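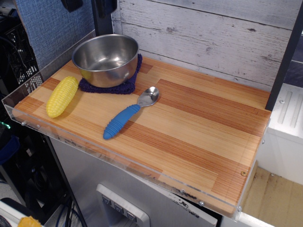
Fig. 3. Striped board in its clear tray, with bowl, pad, spoon and corn.

Section 4 – Setting up the play kitchen counter

Reading time: 2 minutes

Do this after the tray is screwed together (section 3). Board first, then the small stuff. Two people if the counter is going on top of an appliance, the Gidanholm board is heavier than it looks.

1. Wipe out the tray. Crumbs, sawdust, pen marks. Dry cloth, no scouring pads, the clear plastic scratches.

2. Lower the board in at a slant, back edge first. Push it up against the wall. Don't drop it flat – fingers.

3. Check the screws along the front of the tray. Hand tight, then a quarter turn. Stop there.

CAUTION: Overtightening cracks the tray. We don't replace cracked trays under the Nitari warranty.

4. Screw in the wood: head level with the surface or just under. Run a thumb over it. If it catches, tighten.

5. Pad goes in the back left corner. Bowl on the pad. Steel bowl straight on the wood will slide and its also noisy.

6. Spoon in the middle, handle toward the front so a child can reach it. The thick rubber handle is the one to use with little kids, the thin ones get dropped.

7. Play food next to the bowl. Corn is fine to start. Add the rest of the Jillis food set later, a few peices at a time.

8. Leave the right half of the board clear. That side is for stirring, chopping, whatever they come up with.

NOTE: If there are buttons on the appliance below, keep them uncovered. Switch on the child lock if it has one, see the appliance maker's booklet.

CAUTION: Pretend food only. No hot pans on the board or the tray, and no standing water in the tray.

Cleaning

Bowl and spoon – warm soapy water. Pad – cold wash, lay flat. Board – damp cloth, then dry right away. Oil it 2 times a year, thin coat, leave overnight before putting anything back. Scuffs on the front lip mostly come off with dish soap and a soft cloth. Deep ones stay.

Missing screws or a split strip in the board: write to Bakari Shirima at the Tóth parts desk, give the number on the box lid. Allow 7 days.

Rev. 15/10/2020

Contact | © Nitari 2020 | Back to top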